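ok so the burger cell bit me last week (nearly) and a few of you asked for the whole story, so here goes. Long thread, get a snack

Quick background if you're new: I work on the sandwich cell at Nseir, up in Zarkbridge. Robot takes ingredients out of the racks and stacks them on the tray. That's the whole job. It has eaten my life since May
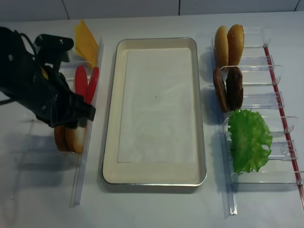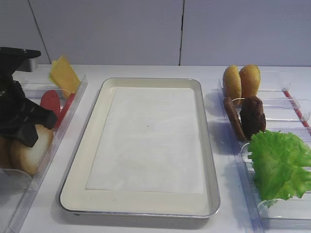 gripper over on the cheese and tomato side, paper down in the tray

Everything stands on edge so the fingers can come down on either side of it, squeeze, lift, carry it to the middle and lay it flat. Buns are easy. Patties are pretty easy. Lettuce is lettuce

Cheese is where the trouble was. It's thin, it leans, and when the fingers close on it there's barely any gap left between them. Remember that, it matters in about six posts

So last Tuesday I'm running a long batch, coffee in hand, feeling great. Bottom bun goes down, patty goes down, then the arm goes to the cheese, closes, lifts, travels over to the tray, opens very gently… and there's no cheese. It placed air. Beautifully!

Then it went and put a tomato on top like everything was fine

I laughed the first time. Second time I wrote it down. Third time I stopped the batch and messaged Tala Moussa, who wrote most of our pick code, and she wrote back "what does the log say it's holding" and the log said it was holding cheese

Ok so how does it decide it's holding something. When the fingers close, the controller waits 200 milliseconds and then looks at how wide the jaw is. Wider than the limit = got it. Narrower = missed, try again

We set one limit for everything. ONE. For a bun and for a slice of cheese. I would like to blame someone but my initials are on that change

With a bun you've got loads of room between "got it" and "missed". With cheese you've got almost none, so when we first set it up I kept nudging the limit down until the cell stopped calling good cheese picks bad. Problem solved, went home early, very pleased with myself

What I'd done was push it so low that a completely closed, completely empty gripper could pass on a day when the fingers stopped a hair short of shut. And some days they do! There's a bit of wear on the pads and a bit of gunk and that's all it takes

We went back through the saved runs to see how bad it was. 316 runs, and 16 of them had at least one pretend pick. All cheese. The overhead video made it easy to check, just very boring, thank you Karim Shawky for sitting through it with me and for the pistachios

So that's the dumb fault. If it had stayed a dumb fault I wouldn't be writing this many posts

Now the part I'm less jokey about

When the cell does notice a miss, it stops and waits for a person. You fix whatever's wrong (slice fell over, stuck to its neighbor, whatever), you press clear, it carries on. We all do this all day

I'd raised the limit to be stricter on cheese, just to test the theory. It stopped on a miss right away, so great, theory looking good. The slice had slumped down against the divider. I reached in with my left hand to stand it back up

And with my right hand I pressed clear. Before my left hand was out. I know. I KNOW

In my head, clear meant "ok, message gone, now wait for me to press start". That's what it used to mean. Then the Ilum controller update went on, and there's a setting in there called resume after clear, and the update had it switched on. So clear meant clear AND go

The fingers opened, dropped a bit and closed on the cheese and the side of my thumb

It didn't hurt much. The grip force is capped at 25 newtons, which feels like a firm pinch from an annoyed aunt. No mark, no blood, I was fine. I did make a noise that people heard from the parking lot

I hit the stop button and it stopped. Then I stood there for a while looking at it

I keep thinking about how the fingers came down first. The pinch is capped, ok. The arm coming down has its own separate limit and I'd never checked what it was set to against that rack. If my hand had been flat on the edge of a divider that could've been a much worse story

Things I did wrong, because it's my thread and I get to go first: hand in the cell while it was powered and ready to move. Pressing clear with my hand still in there. Changing a pick limit on my own without telling anyone. Not reading the update notes (they were long, it was Friday, you know how it goes)

Things the setup did wrong: a button labeled CLEAR started motion. No check for an open door before it moved again, the door switch only slowed it down. And the update changed how a button behaves and we found out with my thumb

Tala took the cell out of service that afternoon. No argument from me. Tag on the main switch, key in her drawer

She also made me write it up the same day, while I still remembered which hand was doing what. Good call, by the next morning I'd already started telling it in a way where I looked smarter

What's changed so far:

Resume after clear is off. Clear only clears. To move again you have to shut the door and press start, and start is out of reach if you've got a hand in the racks. I've tried. I'm quite bendy and I couldn't do it

Door open = full stop now. It's slower for us when we're fixing little things and everybody grumbled for a day and then got over it

Each ingredient has its own width limit. Cheese gets a second check too: after the lift, it squeezes a tiny bit more and looks at whether the jaw moves. If there's something in there, it pushes back. If it's empty, the fingers just travel until they hit their own stop

And it does a close-on-nothing at the start of every batch, so it knows what "empty" looks like today with today's pads. This was Karim's idea and I'm mad I didn't think of it

I also wrote to Clollura, who make our gripper, to ask how much drift in the closed position is normal. They were nice about it and sent a cleaning schedule. We had not been following a cleaning schedule. We had not known there was a cleaning schedule

We started it up again on Sat 22 June with all three of us in the room, which felt very ceremonial for a robot making a burger. First batch went through with no pretend cheese. One real miss on a tomato, it stopped, I opened the door, everything went dead, I fixed the tomato, shut the door, pressed start. Very dull. Loved it

Still open: the arm's downward limit over the racks. Tala wants to measure it properly with a force gauge at a few spots along the dividers before we say it's ok, and until then we're running at reduced speed. So if you're waiting on numbers from me, they're going to be slow numbers, sorry

Also still open: lettuce. Jaw width means nothing on lettuce, it just squishes to whatever. Right now the lettuce check is pretty much a guess and if anyone has done this with leafy stuff please please reply, I'll take anything

If you run one of these, go look at what your clear button does. Do it with the door shut and your hands in your pockets. And check it again after the next update

A couple of replies asking about the thumb: it's fine, thanks! It's typing this

Somebody asked if we fixed the pads or only worked around them. Both, new pads went on Thursday, and I'm keeping the old ones in a bag so we can measure them when the gauge shows up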